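Ticket: Mouse stops responding after a few minutes, pointer jumps
Opened by: Jolien Willems
Assigned to: Siebe Desmet
Status: Waiting for requester
Priority: Normal

Jolien Willems wrote:

Hi Siebe! My mouse is driving me up the wall and I've run out of things to try on my own, so here goes. It works fine when I first sit down, then after a while the pointer starts skipping, and then it just stops. The keyboard keeps going the whole time, so I can still save things and tab around, but you try lining up labels in the Guvley layout tool with arrow keys. I did it for most of a morning and I don't recommend it.

What I've done so far:
Restarted the computer (twice, the second time properly, with the power off at the wall).
Moved the mouse to the other port on the front.
Wiped the bottom of it and the mat.
Borrowed the mat from the next desk, in case mine was too shiny.

No change from any of it. It's the wired one that was on the desk when I moved upstairs. Is there a spare somewhere?

Siebe Desmet wrote:

Hi Jolien, thanks for the list, that saves me asking! A few more questions before I go digging for a spare. Is the mouse plugged straight into the computer, or into the little Satari hub under your monitor? And when it stops, does the light underneath go out, or does it stay on? If the light goes out then it's losing power, and we look at the cable and the port. If it stays on, the mouse thinks everything is wonderful and we look at the computer.

Also, can you wiggle the cord right where it goes into the mouse? Gently. That's where these always go, the cord gets bent back under the monitor stand and after a year or two the wires inside have had enough.

Jolien Willems wrote:

Straight into the computer now, but it was in the hub before. The light goes out! And yes, if I push the cord to the left it comes back on, and if I let go it dies again. I held it with my thumb for the whole of the 11 o'clock call. So I suppose that's the answer.

Siebe Desmet wrote:

That's the answer, yes. The cord's broken inside and I'm not going to solder a mouse. Please put a bit of tape round it so it doesn't wander back onto somebody's desk, and drop it in the tray outside our door when you're passing.

For a replacement: there should be a few in the odds and ends boxes on the shelf, the ones we filled when the Nedeljković desks were cleared out in December. I never got round to labeling those (my fault, I was going to do it over a quiet afternoon and then there wasn't one). I'll go through them and see what's what.

Siebe Desmet wrote:

Update from the shelf. First box was all power bricks and one lonely headset. The second had monitor stands in it and a bag of 50 cable ties, which I've taken for the other job. No mice in either. I did find the Valex adapter that Reception asked for ages ago, so somebody's day is going to improve.

Jolien Willems wrote:

No rush, I've got the keyboard shortcuts down to an art now. Well — I can copy, paste and get lost. If there's a choice I'd love one that isn't tiny, the last one made my hand cramp. Wired is fine, I don't want to be hunting for batteries.

Siebe Desmet wrote:

Found one! Black, oval, a bit glossy, with a touch of blue near one end. It was lying on the white paper in the bottom of a cardboard box, in with some pale cord and a bundle of black cable. I can't promise what everything in there belongs to yet, so I want to sort out the leads before you come down, otherwise you'll go off with half of someone's scanner.

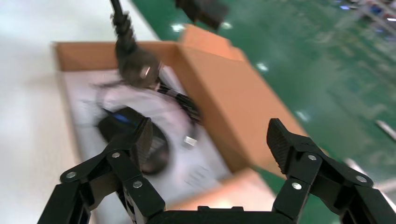
IT Desk, Second Floor

The silver bit on the paper to the right of the mouse looks to me like a USB plug, but I'm not going to swear to what it's on the end of from that. Same with the black bundle over by the side of the box. I'll have the whole lot out on the bench and follow each cord from one end to the other, which is dull but it's the only way with these boxes.

What I'd like to do after that:
1. Plug the mouse into the test machine and leave it on for a good long while, moving it now and then. Yours only misbehaved after a few minutes, so a quick click and a thumbs up won't tell us much.
2. Bend the cord a little at both ends and watch the pointer.
3. Try both buttons and the wheel, in a long document and in the layout tool.
4. If it passes, it's yours. If it doesn't, I'll order a new one and stop rummaging.

Could you tell me which side of the desk you use it on? If the cord has to go round the back of the monitor, I'll bring an extension so it isn't stretched tight like the last one.

Jolien Willems wrote:

Oh, that looks a much better shape! Right-hand side, and the computer's on the left, so yes please to the extension. The old cord went behind the monitor stand and then under the foot of it, now that I look, which probably explains a lot. I've moved the stand forward a bit and put the pen pot somewhere else so there's a clear run along the back.

I'm out Friday but at my desk until then. If I'm on a call just leave it on the chair. And do you want the old mat back too, or shall I keep the borrowed one? She hasn't asked for it.

Siebe Desmet wrote:

Give her the mat back, Jolien! I've got clean ones down here and I'll bring one up with the extension. Leaving the ticket open until the mouse has been through the bench test. Once you've got it, use it for a couple of days and write in here if the pointer so much as twitches.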